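Visit report: Pustarport open day, table-top handling
Friday, August 21, 2020

The Pustarport hall opened to visitors at ten. I went for Kárason's two-arm unit, having seen only a slide of it in May, and spent most of the morning at that bench. Culano had a shelf-filling cell at the other end of the hall, stopped for a belt change until after lunch.

Raimonds Sproģis ran the demonstration. The job is table clearing of the simplest kind: move each item of food from a chopping board to a plate. The food is plastic, so weight and stiffness hardly vary, and nothing bruises. The plates are also plastic. He gave the log for the week as 396 transfers attempted, with 80 needing a person to step in. Most of those were dropped items or a plate pushed out of line.

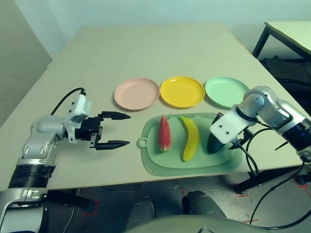

HANDLING TRIALS

The right gripper has closed on the cucumber, with the banana and the watermelon wedge still on the board and all three plates empty. Both hands are plain black grippers. A long item suits them. The wedge, standing on its rind, is the harder pick, and Sproģis said it accounts for more retries than the other two put together.

A full run of the board took 11 minutes by my watch, including one restart. A person would need a few seconds. Speed is capped in software while visitors are in the hall, and I was not given the uncapped figure.

I asked about wet crockery, cutlery and real fruit. Wet crockery has not been tried. Cutlery is planned once the Turkska fingertips arrive, which have a softer pad. Real fruit was tried on 2 days and dropped from the programme for now.

My view for the canteen project is unchanged. Sorting known items on a clear table is close to usable; clearing a used one is not. I have asked for the retry log by item and will circulate it when it comes.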